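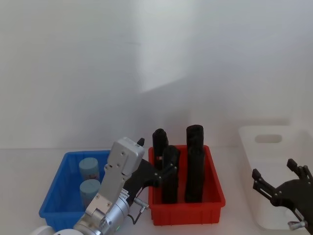
I have been going to school meetings for almost 19 years, first as a parent and then as the person this magazine sends because I don't mind plastic chairs, and I have never seen a hall as full as the one at Wunau Secondary when the subject was homework. The head, Styliani Politis, had announced that from the start of the summer term there wouldn't be any. None at all for the first three year groups, and only reading for the rest. By the time I'd found a seat you could have sorted the whole room into three plastic bins standing in a row, a blue one, a red one and a white one: for, against, and came in because their neighbour was going. I'd have been in the white one, I admit.

Let me say where I stand, because people in this town keep asking me in the queue at the chemist's. I hated homework. I hated it as a child and I hated it twice as much when my son had to build a Roman fort out of lolly sticks and I was the one still gluing at midnight (we got a merit, thank you very much). So I went along expecting to cheer. And I did, a bit, and then a woman called Roksolana Ivanyshyn stood up and I stopped.

She works late shifts at the Kaneko bakery and has two daughters at the school. Her point was simple enough. The family over the road pay for a tutor twice a week, and they'll go on paying, ban or no ban. Her girls have the worksheets that come home in their bags. "If you take that away," she said, "what have they got that the other children haven't?" There was some clapping, and then a man behind me shouted that his lad had been in tears over fractions since Christmas, and there was clapping for that too, some of it from the same hands.

Mrs Politis isn't a shouter. She's small and quick and she reads from cards. She told us the school had asked every family in the lower years and had 129 replies, which got a groan from people who said they'd never seen the form. (It was in the newsletter. I've looked. It was under the bit about the boiler.) Most of those who answered wanted less homework, she said, and quite a few wanted none. What she didn't have was a number for how many wanted things left exactly as they were, and when Takeshi Arai asked for it from the second row she went through her cards twice and promised to put it on the website. It wasn't there when this went to print.

Mr Arai is worth listening to on this, I think, even if he does go on. He taught maths at the school until he retired, and he told me afterwards in the car park that he set homework every week of his working life and wasn't sure half of it did any good. What he minded was being told on a Bravix message - that's the app the school uses for everything from nits to trips - with no chance for the staff to say what they thought first. I've since spoken to two teachers who say much the same, and one who says she is sleeping properly for the first time since she qualified and would I please not stir things up.

The school has been here since 1921, and the old log books are in the library if you ask nicely. I asked nicely. There's a page from the early days in which the headmaster complains that boys are being kept from their evening lessons to help with the hay, and that the parents "will not be reasoned with". I read it out to Ieva Laur, who runs the after-school club, and she laughed so much she had to sit down!

Ieva is the one who'll feel it most. Her homework table was always the busiest thing in the club, and she's been told she can keep it going as a "quiet hour" as long as it's optional. She's already got 8 names down. Yaqin Xue, who is 12 and was eating a satsuma while we talked, told me she'd signed up because her house is noisy and she likes doing her maths with someone to moan to. I asked her what maths, if there isn't any homework. She looked at me as if I was very old and said she'd make some up.

Mrs Politis says the ban will be looked at again in July and that she'll change it if it isn't working, though I couldn't get her to tell me what not working would look like. Test marks? Fewer tears? Mrs Ivanyshyn has asked for the library to stay open until six, with a member of staff in it, and the governors have said they'll cost it. The bus is a problem, because the last one out to Trakitz goes at ten to five and a good third of the children are on it.

I went home and told my son, who's grown up now and has a flat of his own. He wanted to know if I still had the fort. It's in the loft.

Posted 5/2/19

Share 19 | Comments 129

Home | News | Features | Schools | Letters | What's On

Contact us | © All rights reserved | Back to top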